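Sorting and Clearing Assistant, Returns Room (part-time)

Stultden – Garg Street site

Posted Feb 20, 2020

Stultden is looking for a part-time sorting and clearing assistant for the returns room at our Garg Street site. The post is permanent after a trial period of 3 months. It is 15 hours a week, worked over mornings only, and it reports to Archana Kashyap, who runs the returns room and the repair bench next to it.

About us

Stultden lends out play, sports and household items to after-school clubs, day centers and small community groups. A club signs up, picks what it needs from the list, keeps it for a few weeks and sends it back. We have 254 member groups at present, most of them within a short drive. Everything that goes out comes back through one room, and that room is where this job is.

What comes back is mixed. A club that borrowed a set of balls will often return them along with cleaning items, loose caps, building pieces and whatever else was on the floor at the end of the session. Some of it belongs to us and some of it does not. The returns room empties the totes, sorts what is in them, cleans what needs it and gets the good items onto the shelf again.

What the job involves

You will take a returned tote, check the number against the loan sheet and move the contents into one of the sorting bins. The bins are deep enough that small items do not roll off onto the floor, and the larger ones are divided so that what has been looked at can be kept apart from what has not. You then work through the items one at a time. Each goes to the shelf, to cleaning, to the repair bench or to disposal. Items that are not ours are bagged with the name of the group and sent back on the next van.

Small parts take up more of the morning than people expect. Caps have to be matched to whatever they came from. Soft and odd-shaped pieces go in their own tray, and a piece with no set to belong to is held for one month before we let it go. Balls are wiped down and checked for splits. Dustpans are checked along the front lip, where they wear first, and hung up on the rail by the hole in the handle if they have one.

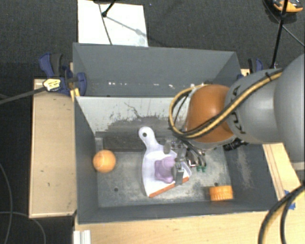
The bins themselves need looking after too. They get hard use, and the floors and dividers are scuffed and scratched from years of things being dropped in and dragged out. Scratches are fine. Sharp edges and loose panels are not, and we ask you to report them to Archana the same morning. At the end of each shift every compartment is cleared, swept and wiped so that the afternoon van can be unloaded straight away.

You will also:

Fill in the loan sheets, in pen, with a note of anything missing or damaged.
Keep the small parts trays labeled and in order.
Restock cloths, bags and cleaning supplies from the Sulton cupboard.
Help Jitendra Khurana with the van when there is a large return, usually at the end of a school term.
Take part in the stock check each June, when the whole team works in the returns room and no loans go out.

What we are looking for

You do not need to have done this kind of work before. We would like someone who is steady, can keep at a task without being chased, and does not mind handling a lot of small things in a morning. You should be able to read and write clear notes in English. You will be standing for most of the shift, with stools available, and reaching down into bins, so please tell us if you would need the bench height or the layout changed. We have done this for other staff and can do it again.

A full tote can be heavy. Nobody is expected to lift one alone, and there is a cart for moving them between the van door and the bins.

Useful but not required: experience in a stockroom, thrift store or toy library, basic repair skills, and a driver's license.

We use a simple stock program called Fodon. It runs on the computer by the door and can be learned in a morning. Dinesh Tiwari will show you how to use it in your first week.

Hours, pay and conditions

Shifts start at 8:30 a.m. and end at 11:30 a.m. Pay is hourly, paid every two weeks, and the current rate is on the sheet that comes with the application form. Paid time off builds up from your first day. We supply gloves, an apron and a locker. The room is heated in winter but the van door is open for part of the morning, so bring a warm layer.

There is free parking behind the building and a bus stop at the corner. The staff kitchen is shared with the repair bench – please do not wash returned items in that sink.

How to apply

Ask for an application form at the front desk or by mail, quoting reference 1011. Send it back with a short letter telling us which mornings you can work and why the job would suit you. A résumé is welcome but we will read the letter first. Letters can be typed or handwritten.

Applications go to Bimla Maurya, Staffing, Stultden, Garg Street. If you would like to see the room before you apply, Monique Pichon at the front desk can set up a visit. Visits take half an hour and are best made before 11 a.m., while sorting is still going on.

People we would like to meet will be asked to come in for a short talk with Bimla and Archana, followed by a paid hour in the returns room working through a tote with one of the team. Please wear closed shoes. We will write to everyone who applies, including those we cannot offer the job to.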